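Small importers' corner > Paperwork, payments and shipping

Topic: Bank holding a supplier payment, plum brandy this time

elba_cabral
Hello all, long time reader and I think this is only my second post, so be gentle with me. We bring in a small amount of plum brandy from a family distillery called Galtov and have done for years without a cross word from anybody. In January our bank stopped a payment of 3,627 euros on its way to them and asked for "supporting information on the goods and the counterparty". Fair enough, I sent the invoice, the packing list and a nice covering letter. Then they wanted to know who makes the bottles! The bottles come from a glassworks called Skandorov, and I gather somebody in the payments department thinks the name is close to one on a list. The distillery buys them, we don't, and I've never so much as spoken to the glassworks.
Meanwhile there are 200 cases sitting on a pallet that I can't have until the money lands, and my customers are starting to ask. Has anyone got through this, and how long did it take?

wynhowells
Oh Elba, you have my sympathy, it's a horrid feeling watching your own money sit in limbo. We had the same with cheese (well, with the wax on the cheese, if you can believe it) and what shifted it in the end was getting the supplier's supplier to put their ownership on paper. One page, signed, saying who owns the company and where it is registered. Ask Galtov to ask the glassworks. They will probably grumble but most firms have had to do one for somebody by now. Send it in as a single PDF with the bank's reference in the subject line, and ring the next morning to make sure a human being has opened it.

Sanziana_M
I'd go gently on that, Wyn. I did payments compliance for a good while before I went over to jam, and every extra document you volunteer is another document someone has to read, with more names in it to check. Answer precisely what they asked, in the order they asked it, and stop there. If they want the ownership of the glassworks they will say so. I have seen perfectly innocent payments go back to the bottom of the pile over a helpful letter that mentioned a cousin.

wynhowells
I do take the point about the cousin! But they've already asked who makes the bottles, haven't they, so the next question is coming whether she likes it or not. I'd sooner have the page ready in a drawer.

Sanziana_M
In a drawer, yes. We can agree on the drawer.

elba_cabral
Thank you both, you've cheered me up no end. Galtov have been lovely about it and are writing to the glassworks today. Would it be daft to ask the bank to send the money back so I can pay from somewhere else? My brother-in-law swears by one of those online transfer outfits.

Violeta_A
Please don't, Elba. Moving a stopped payment to a different provider can look as if you're trying to get round the first one, even when all you want is your brandy. You would very likely end up with two sets of questions instead of one. Our firm (Palma, olive oil and a few vinegars) did just that, in all innocence, and the second lot of forms was longer than the first. Stay put, be polite, keep a note of every call with the time and who you spoke to.

carrasco_e
I'm going to disagree with nearly everybody, sorry. Of course she shouldn't dodge the questions, but there is nothing wrong with opening an account at a second bank for the future, with everything declared from the start. When you depend on one bank and one bottle maker and one haulier, any of them can have a bad week and you have nothing to sell. We got caught out with corks. The firm we used, Gamar, found its own bank had closed its account and for a whole season we were ringing round for corks like people looking for a lost cat. Now we have two of everything and I sleep better, although the cupboard under the stairs is full of corks.

Violeta_A
For the future, certainly, I've no quarrel with that. I was only talking about this payment.

wynhowells
Two of everything is fine if you have the turnover, Emiliano. For those of us selling a few pallets a year the second supplier's minimum order would eat the profit. I'd be up to my neck in wax.

elba_cabral
Small update for anyone following. The bank rang at ten past four and a very kind woman told me the file has moved to "final review". The only thing outstanding was the glassworks' registered address, so I gave her that and nothing else (see, Sanziana, I do listen). There was a charge of 79 euros for the enquiry, which I grumbled at, and she said I can ask for it back in writing once the payment has gone. I've promised Galtov I'll pay for the storage whatever happens, it's hardly their fault. I'll post again when the pallet is moving, and I'm keeping the ownership page in the drawer for next time.

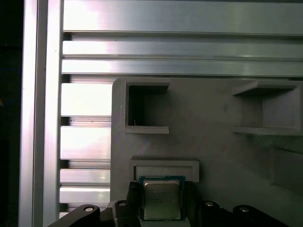
Oh, and Emiliano, if you ever want rid of some of those corks, my sister makes noticeboards out of them and would gladly pay the postage.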